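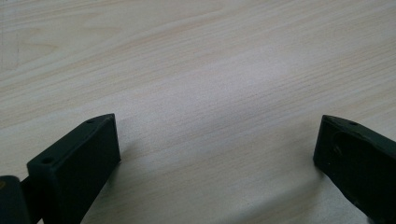 OK, week two of swapping between the Plollero and the Makano hand-held grippers and I have opinions now.

The Plollero squeezes harder, no contest. But my wrist is toast after 40 grabs, and the trigger has this gritty spot halfway through the pull.

Makano is so much nicer to hold! I did 30 mug pickups before lunch and only fumbled when I got cocky with the handle.

Camera-wise I'm sticking with the Workneh. Wider view, and it stopped hunting for focus once I locked it (should've done that in December, oh well).

Running total is 3,222 clips. The goal was 3,000, so I get to be picky and toss the blurry ones.

Next up: same mugs, softer pads on the Makano. If you've tried the Clellholm controller with either one, tell me how bad the lag is before I spend money.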